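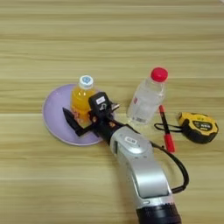
Orange drink on the plate, arm on the job. Table two at Komness, Karkbridge.

Wanted: people to help us find out why our arm lets go

Hi, I'm Aurora Vilela, and I run the tabletop handling work at Komness. I'm looking for 13 people from in or near Karkbridge to spend a few sessions with us in May, and one person for a paid part-time job that goes on after that. Both are described further down, so skip ahead if you're only here for one of them. But I'd love it if you read the part about the fault first, because the fault is the whole reason I'm writing!

What went wrong

We have an arm that moves everyday things around on a table. Drinks, plates, pens, that sort of stuff. It had been behaving nicely for months, and then in run 554 it opened its gripper early, while it was carrying a full bottle over the edge of the table. The bottle hit the floor and split. Our operator, Mutua Nzioka, was standing right there and got a wet shoe and a good scare. He pressed the stop button, and the arm kept going for a moment before it stopped. That second part bothers me a lot more than the first.

We shut everything down, went through the logs and changed the stop circuit. The arm now stops when it's told to, every time we've tried it. The early letting go is another story. We've had it 3 more times since then, always over the table and always with a person working nearby, and I can't make it happen on purpose. My hunch is that it has to do with how people hand things over or set them down close to the gripper. Mutua thinks it's the cable (he has thought it was the cable from day one, and he may well be right). Either way, we need lots of ordinary handling by lots of different people, and the two of us have gotten far too used to our own habits.

What it's like on the table

It's pretty low-key stuff. You get a plate, a bottle of orange drink, a bottle with a red cap and maybe a few odds and ends. You put things where you like, the arm takes its turn, you take yours. Some folks put the bottle dead center on the plate and some stick it near the rim, and I want both. 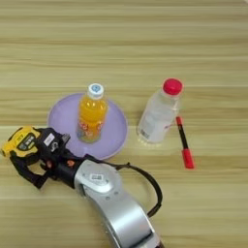 Who can take part

Anyone 18 or over who can stand or sit at a table for an hour with breaks. Left-handers, please, please write in, we hardly have any. Big hands, small hands, shaky hands, all welcome. You don't need to know a thing about robots, and if you work with them for a living I'd probably ask you to sit this one out.

You'll get a safety talk before you start and your own stop button, and Mutua or I will be in the room with a second one. The arm runs at low speed for all of this. Please wear closed shoes, tie back long hair and leave bracelets at home. You can quit at any point and you'll still be paid for the session.

Since the fault isn't fixed, I want to be plain about it: something may get dropped while you're here. The sessions are set up so it lands on the table, and you'll be asked to keep your hands back while the arm is carrying anything. If that makes you uneasy, skip this one, no hard feelings.

The part-time job

We also need a test assistant, three mornings a week. You'd reset the table between turns, write down what happened in normal words, and help us sort through the 1,000 older runs that we never looked at closely enough. I need somebody patient who will speak up when a thing looks off, even when I'm in a hurry. I get in a hurry! After the wet shoe day we made it a rule that anyone in the room can call a halt, and nobody has to explain themselves until the arm is parked.

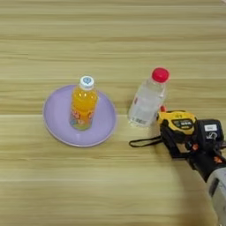 Gouveia Notices, page 3

Experience in a lab, a kitchen or a repair shop would all be useful, and we'll teach you the rest. The work is at our Karkbridge site, with a trip to the Pirutbridge workshop now and then when parts need swapping. We pay your travel for those.

How to get in touch

Write to me or Mutua at the Komness front desk in Karkbridge, or drop in and leave your name. Say whether you want the sessions or the job (or both, that's fine), which hand you write with, and what times suit you. For the job, add a few lines about a time you noticed something wrong at work and what you did next. No formal résumé needed. Please get it to us by 7/2/26 if you're after the job. The session places go in the order people write in, so sooner is better for those.

Aurora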